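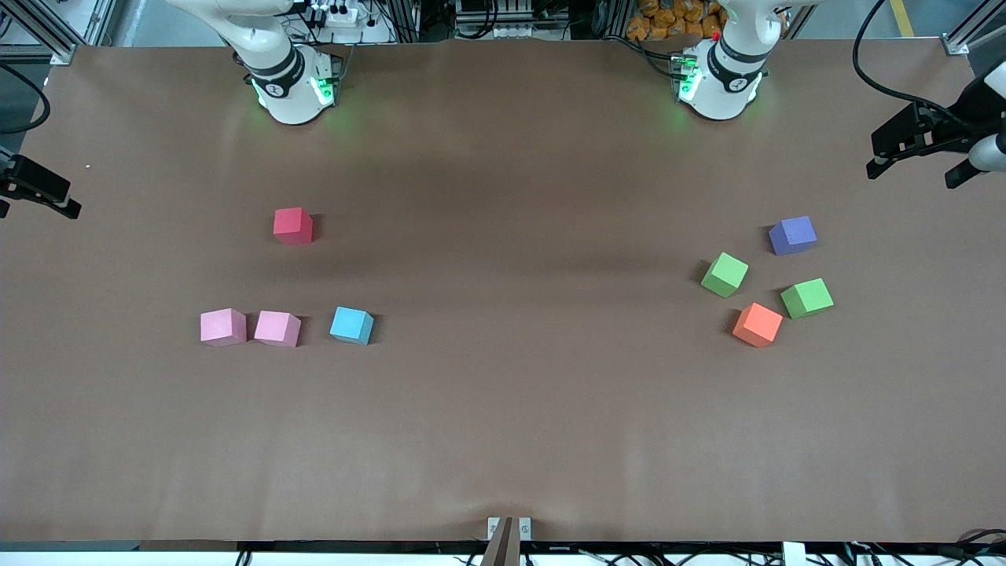

Senyo Lamptey wrote to me that a sorting method should be judged by its worst colour pair, and I agree with him. So I tested the Hurkell training kit with two arms and foam cubes, among them two pinks which are close in shade.

The method learns from short demonstrations. I gave it 30, then ran 308 trials. It failed in 43 of them, mostly on the pinks – the darker one was taken for the lighter. Orange and purple made no trouble. The manual is thin, and the part on calibration I had to read three times. For a small lab I would still buy it, but please record more demonstrations than the manual advises.

Reviewed 9/15/20

Home | Reviews | Methods | Contact

Recent reviews
Odorley foam block set
Indton table clamps
Honorato planner, second version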